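A dropped key should count as a safety fault

The log from our August run at Mornen has a line in it that still bothers me. It reads "grasp lost, retry OK." The arm had closed on a bunch of keys, lifted it, and let it go somewhere between the counter and the hook. It tried again and got it. The software marked the task as passed.

I think that line should have stopped the work. Most people I worked with at Gauthier disagreed, and I want to set down why I haven't changed my mind.

The job was simple on paper. Pick up keys, carry them, put them where they belong. In 18 sessions we had 29 lost grasps. In 4 of those the keys came down outside the area the arm was supposed to be working in, and 2 times a person reached in to get them while the arm was still live. No one was hurt. The reports filed all 29 under "performance."

Keys are a bad load for a two-finger gripper. A mug has one shape and keeps it. A key ring swings, folds over on itself and hangs by whatever part was caught. The fingers can be shut on a tag while the weight is all on the ring, and the force reading looks the same as a good hold. 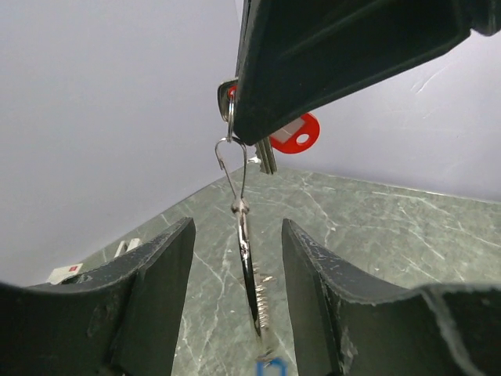
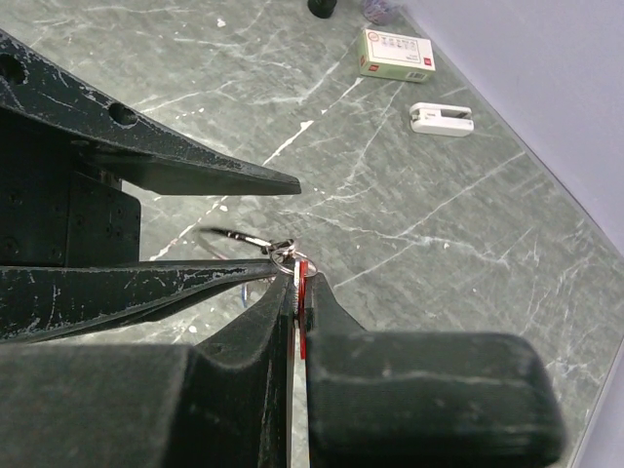
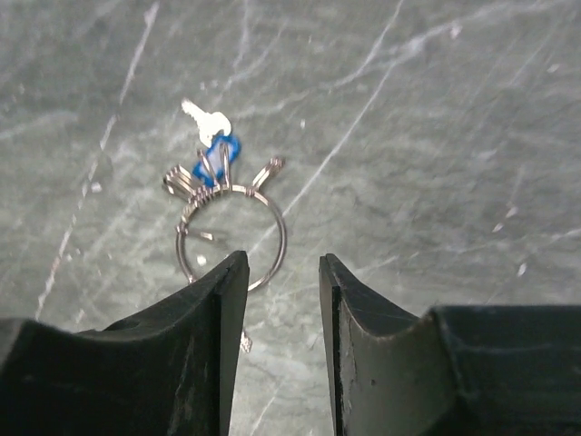
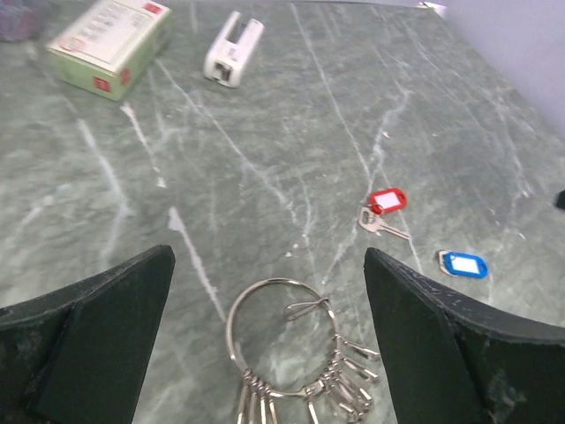

Key handling on the marble-patterned surface. The finger pads show scuffs and wear.

The first answer I got was that the pads were dirty. We wiped them down, and then found that someone had been using Purell on them, which left a film. We changed the cleaner and the drops went on. The second answer was a setting in Zuroleo, the control package we ran, that raises the closing force. It helped a little with tags and did nothing for rings.

Both were fair things to try. My complaint is with what the retry did in the meantime. It hid the fault. An arm that drops something and goes straight back for it is moving toward the exact spot a person is likely to reach for. Anybody who has worked at a bench knows the reflex. You see keys fall and your hand goes out before you think.

The argument against me is cost. If every lost grasp means a stop and a manual reset, a session takes much longer, and the numbers look poor to whoever pays for them. I accept that. A short pause with the arm held still would be cheaper than a full stop, and I'd settle for it. I'd also want pad wear checked on a schedule and written down, with a limit at which the pads get replaced.

The retry is still on by default. I would turn it off until the drops have their own column in the safety report.

Jan 20, 2018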